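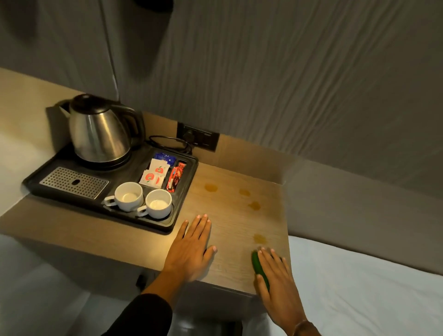 Page 59

Section 7. Guest Room Setup: Electrical and In-Room Equipment

This section applies to all guest rooms at Durnberg and Jiltdale. It covers the hospitality tray, the television and the Lanel room controller. Plumbing and bathroom fittings are in Section 8. Linen counts are in Section 9.

Revised Thu 29 November by Raymonde Grewal. Replaces the loose sheets issued in February.

7.1 Before you start

1. Get the room card and the setup sheet from the housekeeping office.
2. Check that the room is marked vacant in the Lanel system. Do not rely on the door hanger.
3. Set the main switch by the door to ON.
4. Wait 90 seconds for the room controller to start. The green light on the controller stops blinking when it is ready.

Note: If the light turns amber, the controller has lost its link to the floor unit. Continue with the setup and write the room number on the fault list.

CAUTION: Do not open the controller cover. Only maintenance staff may work on the wiring behind it.

7.2 Kettle and hospitality tray

1. Unplug the kettle base. Lift the kettle off the base before cleaning either part.
2. Empty any water left by the last guest. Wipe the inside with a clean, damp cloth.
3. Look for scale. If it covers the bottom of the kettle, descale it as described in 7.3.
4. Wipe the base with a dry cloth only.
5. Run the cord behind the tray so that no part of it hangs over the front of the counter.
6. Plug in the base, set the kettle on it and close the lid. Leave the kettle empty.
7. Put out cups and sachets as listed on the setup sheet for the room type.

CAUTION: Never put the kettle or its base under running water or in a dishwasher.

Rooms on the Jiltdale ground floor have a shorter counter. The tray goes at the end farthest from the bed, with the cord side to the wall.

7.3 Descaling

1. Measure 300 ml of descaling solution into the kettle and top up with cold water to the MAX line.
2. Boil once. Leave to stand until the scale has come loose.
3. Empty the kettle, fill with fresh water, boil and empty again. Do this twice.
4. Enter the date and your initials on the card kept in the floor closet.

Use only the Boychuk solution from the store room. Vinegar leaves a smell, and guests have complained about it at both sites.

7.4 Television

1. Wipe the screen with the dry gray cloth from the cart. Spray nothing on the glass.
2. Turn the set on with the remote and wait for the welcome page.
3. Set the volume to the level on the setup sheet.
4. Change up and down one channel to test the remote. Replace both batteries if the response is slow.
5. Turn the set off with the remote, not at the wall outlet.

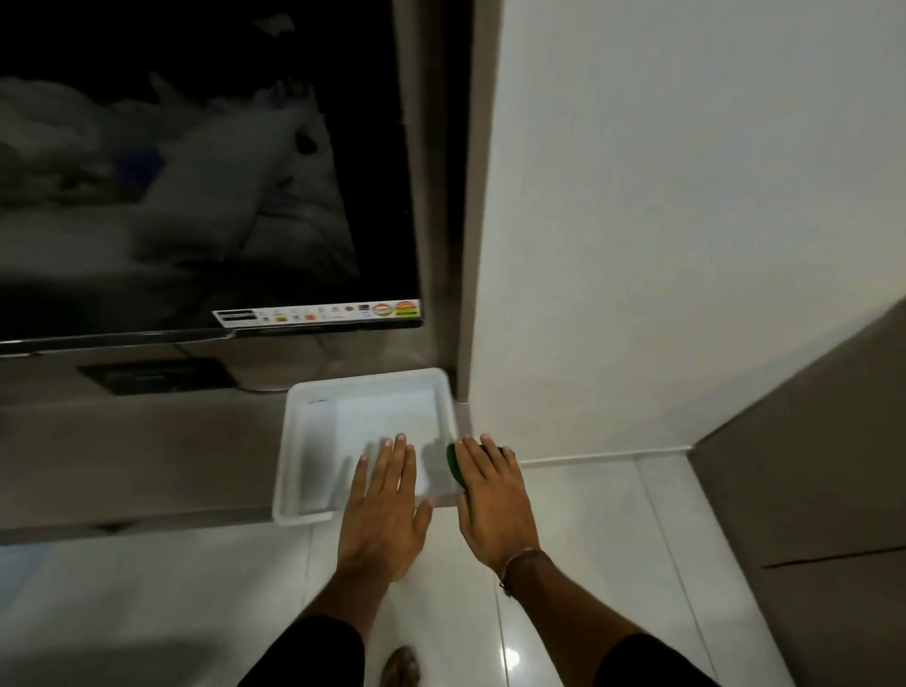 What should I do if the welcome page shows the name of the last guest?
Call the front desk and ask for a manual checkout of the room in Lanel. The page clears the next time the set is turned on.

7.5 Power limits

Each counter outlet is rated for 2,000 watts. The kettle may share the outlet with the desk lamp – nothing else. Irons and travel heaters must go on the outlet by the closet, which has its own breaker.

If a breaker trips:

1. Unplug everything on that circuit.
2. Reset the breaker once.
3. Plug the items back in one at a time.
4. If it trips again, leave the circuit off, tag the outlet and call Shaohua Hao in maintenance.

CAUTION: Do not reset a breaker a second time, even if a guest is waiting for the room. 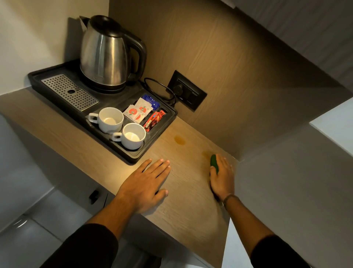

Who decides whether a room with a dead outlet can be let?
The duty manager decides, after maintenance has confirmed that the circuit is off and tagged. At Durnberg this is Albane Gilbert; at Jiltdale, Audrey-Anne Dhillon.

7.6 Closing the room

1. Set the controller to VACANT. Heating drops to the standby level.
2. Take the room card out of the holder. Lights go off after a short delay.
3. Sign the setup sheet and return it with the card.

Spare fuses, remotes and kettle bases are signed out by Shirley Gagnon. Return the faulty part in the same bag, with the room number on the label.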